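6 January 2020, Kesbridge club room

My notes again, so shout if I've got anything wrong! We started late (the car park was solid ice) and went straight on to the gloves.

**Sparring gloves.** The old Gerkex pairs have gone flat over the knuckles and I said I'd not put a junior in them. We agreed to order 14 pairs from Flustico, the ones with the wider wrist strap. I'll ring them about the smaller sizes.

**Headguards.** Wei have sent a sample. I tried it on and it slid over my eyes, so we want to see the next size down before we spend anything.

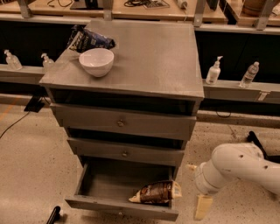
Grey cabinet, bowl on top 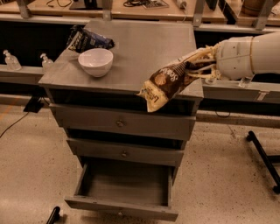 **Heavy bags.** One chain is badly worn. That bag stays down until there's a new one, please don't rehang it, however keen you are.

**Money.** £1564 in the account, with £200 of it put by for the ring canvas. We talked for ages about raising subs and left it as it is until March.

**Juniors' night.** We're capping it at 15 from now on, it was bedlam before Christmas (fun, mind!). Mouthguards must be brought, we won't lend them.

**Any other business.** Hand wraps left on the ropes will go in the lost property box. Next meeting in March, same room.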